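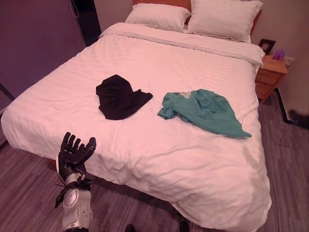

The first thing Sointu Tikkanen did when I sat down at her kitchen counter was hand me a spoon and tell me to guess. It was brown, it was glossy, and it tasted like the best pot of onions I'd ever had. I said beef stock. Wrong! I said miso, and she laughed at me and took the spoon back.

"Rye bread," she said. "Stale rye bread and onions and a lot of patience. People always say beef."

Sointu runs Trilby, the little soup counter on Tavares Street that sells out by 1:30 most afternoons (I have been turned away twice, and yes, I'm still a bit sore over it). She opened it four years ago after a long stretch cooking in hotel kitchens, where she says she made so much cream of mushroom that she still won't order it anywhere.

I wanted to know how she gets that much flavor into a pot with so little in it, so I asked her to start with the onions.

"Slow, and then slower," she said. "If a recipe tells you ten minutes for brown onions, close the book. I give mine an hour and a half. Medium-low, butter and a little oil, salt at the start. When the bottom of the pot gets sticky I splash in water and scrape, and then I let it get sticky again."

How many times?

"Seven on a good day. I stop when they look like jam."

The bread goes in next, torn up and toasted very dark, and then just water. No stock at all, which I made her repeat. She simmers it for forty minutes, blends half, and stirs it back together so there's still something to chew on. A spoonful of cider vinegar goes in right before serving, and she was pretty firm with me on this one. "Taste it before and taste it after. Before, it's a brown soup. After, you want a second bowl."

Last year she sold 3,342 bowls of the rye and onion, and 1,040 of those went out in January alone. She writes every one down in a school notebook by the register, so I believe her.

We got onto toppings, and I confessed that I put shredded cheddar on everything. She was kind about it. Her own favorite is a soft-boiled egg and a lot of dill, or sour cream with grated horseradish if she has a cold.

I asked what's coming up, and she got a little cagey. There's a cold cucumber soup planned for July, and she's talking with the folks at Sunau, the bakery two doors down, about a loaf baked just for the soup.

"With more caraway," she said. "They think I want too much caraway. We're still arguing."

Before I left she filled a jar for me and told me to wait until the next day to eat it. I had it standing up at the stove at six that evening, with cheddar.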